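Chapter 7
Planning and Budgeting for Data Collection Equipment 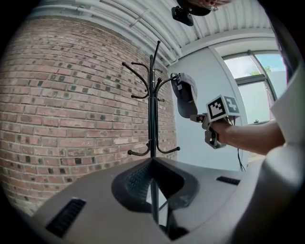
A purchase plan for manipulation work starts with the task list. The tasks determine the reach, grip force and opening width required, and these in turn limit which tools are worth pricing. Buyers who start from a catalog tend to pay for payload they never use and then run short of spare fingers, cables and mounts.

This chapter treats hand-held grippers and fixed arms as separate budget lines. A hand-held tool has a low unit price and a short service life. An arm has a high unit price, a longer life, and site costs that must be entered in the same year as the purchase: power, floor anchoring, guarding and operator training.

Section 7.1 sets out the cost categories. Section 7.2 works through the plan prepared by Albertina Henriques for the Maldonado site, which called for 40 hand-held units and 3 arms. Her first draft allowed $329 per unit for replacement parts over the life of the project. Storage and calibration were left out and had to be added in April, after the order had been placed. Section 7.3 compares purchase with lease, using the Soner and Clikar contracts reprinted in Appendix C.

Throughout the chapter, labor is stated in hours and converted to dollars only in the final table. The Maldonado plan assumed 1,056 operator hours. Readers should substitute local wage rates before using any of the totals.

7.1 Cost Categories

Equipment costs fall into two groups, initial and recurring. Initial costs are incurred once, before the first working session.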